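**Loukia Sarantis**
5 Jan 2022

1/ Spent the first days of the year redoing the coffee and toast corner in our kitchen. A few people asked what I did, so I'm putting it in one thread. Total spend was $148.

2/ Starting point: mugs stacked two deep in the cupboard over the sink, toaster oven on the main counter next to the stove, bread on top of the fridge. Making breakfast meant crossing the kitchen four times.

3/ We had a brown table in the spare room that did nothing but collect mail. I moved it against the white wall by the back door. It fits with 11 inches left over, enough for the broom.

4/ The toaster oven went to the right-hand side. It's a Skalleo, cream white, two knobs. I bought it in October and the manual is clear about leaving space on all sides, so check yours before you push it into a corner.

5/ The small wooden cabinet with the drawer is from Stefanou, secondhand. It goes at the back on the right, past the toaster oven. Filters, tea bags, spoons and the bread knife all live in it. The long black handle is easy to grab with a full hand.

6/ Mug tree in the middle, back against the wall. I only hang the ones we use. Teal one is Hamish's, pink one is mine. The rest of the mugs went to a box in the garage and I haven't gone looking for them.

7/ The wicker tray is on the left. It's for whatever needs eating next. Today that's an ear of corn. 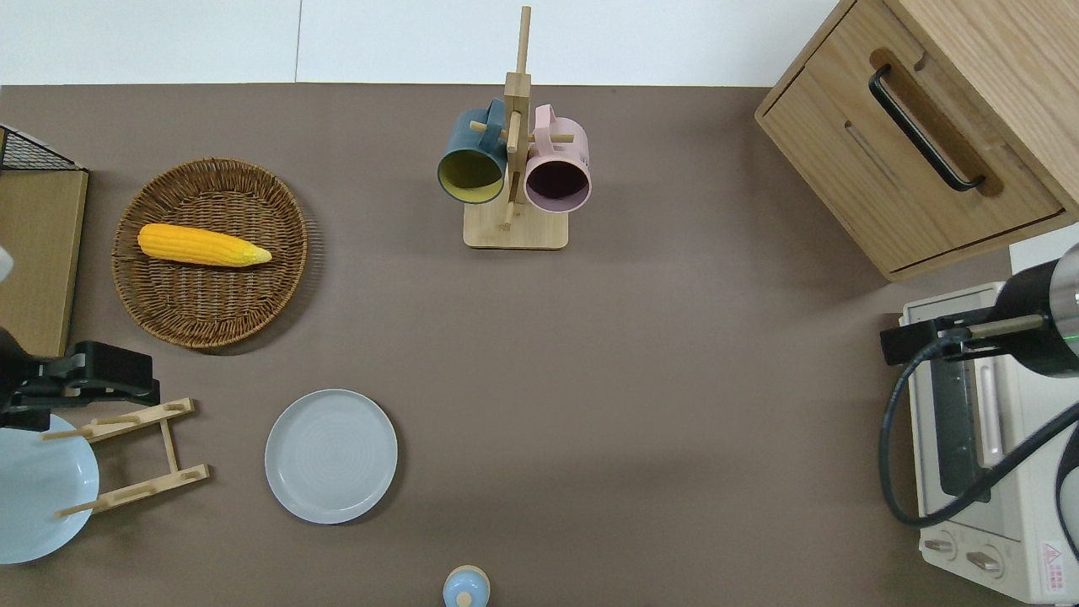
8/ Costs, for those who asked:

- Cabinet: $60
- Mug tree: $22
- Wicker tray: $18
- Power strip and a longer extension from the hardware store: $48
- Table and toaster oven: already had them

9/ I looked at a ready-made coffee station from Gaton first. It was $242 before shipping and too deep for that wall. If you have a wider kitchen it might suit you fine.

10/ Things I'd change. The mug tree has short pegs, so a mug with a small handle sits close to slipping off. I tried it with a little espresso cup and moved the cup to the drawer.

11/ Crumbs. The tabletop is brown and hides them, so I wipe it every night whether it looks like it needs it or not. Damp cloth, then a dry one. I unplug the oven before I do the side near it.

12/ @Hamish Merrick wants a hook on the wall for the oven mitts. Fine with me if he drills it. We have a pair from Golemard with a loop on each one.

13/ Next job is the cupboard over the sink, now that there's a free shelf in it. Probably plates. I'll post when it's done.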